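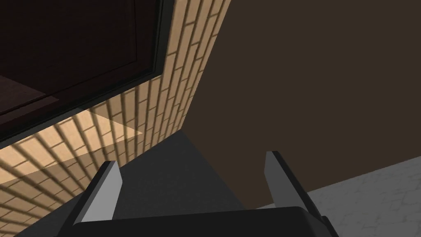

I finished moving the household archive off the old file server on Monday. The old machine held 1,109 folders, most of them scanned letters and receipts, named by three people over many years with no shared rule. Search was close to useless.

The new layout is flat. Every document gets one folder, and the folder name starts with the year, then the sender, then a short subject. Spaces become hyphens. Accents stay, which caused trouble with one backup tool that stored Bognár in two different encodings and treated them as separate people. Converting all names to a single Unicode form before the copy fixed it.

Duplicates were the slow part. I hashed every file and got 219 exact matches, which were safe to delete. Near matches - the same letter scanned twice at different settings - had to be compared by eye. I kept the larger scan unless it was crooked.

Iida Karppinen asked why I didn't use a database. I may yet. For now, plain folders can be read by anything, and the index is a text file I rebuild with a short script each night at 2 a.m.

Still to do: the Matcombe letters, which have no dates on them at all. I've put them under 0000 until I can work out the order from the postmarks.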